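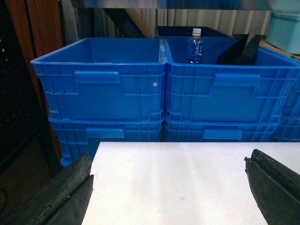 Home | Our story | Classes | Visit us | Contact

About Zandale

Zandale is an evening school for people who want to learn to mend, alter and make their own clothes. Defne Kaplan started it one February with three sewing machines and a very long extension lead, and we've been happily covered in thread ever since!

Our beginners' course is still the heart of the place. You'll learn to thread a machine, take up a hem and put in a zip (it's much less frightening than people think), and by the last evening you'll have a skirt or a pair of pyjama bottoms to take home. Classes last 90 minutes, with tea halfway through.

Şengül Karaca teaches pattern cutting and can talk about sleeves all night if you let her. Erhan Soylu runs the mending evenings, where almost 300 garments were patched, darned or re-buttoned last year – coats, school jumpers, even a tent. Bring whatever you've got.
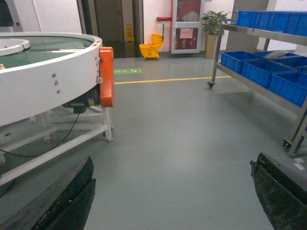 The round white machine with its green bowl and orange bracket.

We also keep a lending shelf of patterns, scissors and old sewing books, many of them given by Melahat Yazıcı when she closed her shop, Gendevari. Students can borrow anything on it for a month, and we love seeing what comes back made from it.

New to all this? Come along to an open evening, try a machine and meet everyone. We'd be so pleased to see you.

Filed under: About us, Learn to sew

14 shares | 3 comments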